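Filed under: Student Projects / Robotics and Control
4 comments | 12 shares

Comparing two finger shapes for a two-arm box task
Adhiambo Muli, Benbridge College
Sep 23, 2026

1. Aim

The project compared two sets of gripper fingers on a two-arm cell. One set was the tapered pair supplied by Lolisthorpe. The other was the angular pair that came with the Jestiner controller kit. I wanted to know which was better at holding the flap of a cardboard box while the other arm worked on it.

2. Method

Each finger set was given 200 attempts at a single flap. The arms were driven by hand from the Saithong leader handles, and I was the only operator. An attempt counted as a success if the flap was gripped and held clear of the box for 4 seconds. Boxes were swapped when the card became too soft to stand up by itself.

Video came from the wrist cameras. I kept the image rate the same throughout - changing it part way would have meant starting again. Including practice and spoiled runs, 1,011 recordings were saved.

3. Results

The tapered fingers got under a flap lying flat more often, but they slipped when the pull was sideways. The angular fingers were slower to line up and held better once closed. Most failures with either set came in the approach, when the operator misjudged the height of the card.

The wrist view was part of the problem. With the camera that close, the fingers take up much of the lower part of the picture and their edges are blurred. 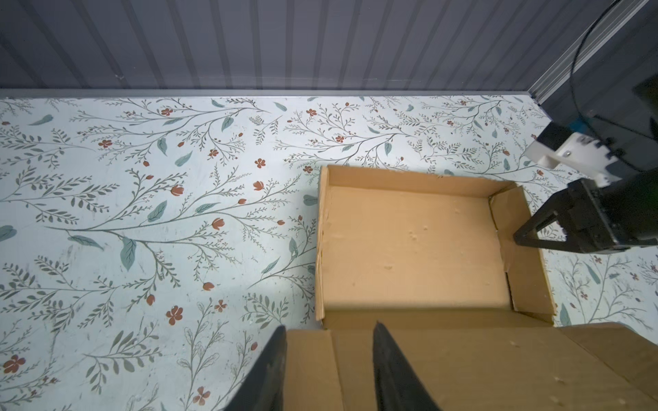

Judging the last bit of travel was therefore mostly a matter of practice. My results improved a lot after the first 300 recordings, and the angular set was tested second, so it probably gained from this. A fair test would mix the order.

4. Further work

I would like to repeat the test in December with a second operator and a fixed overhead camera - the mounting plate is drawn but has not been cut. The grip force setting on the Jestiner controller should also be logged with each attempt. I wrote it in a notebook, and two pages are hard to read.

Tags: grippers, two-arm, coursework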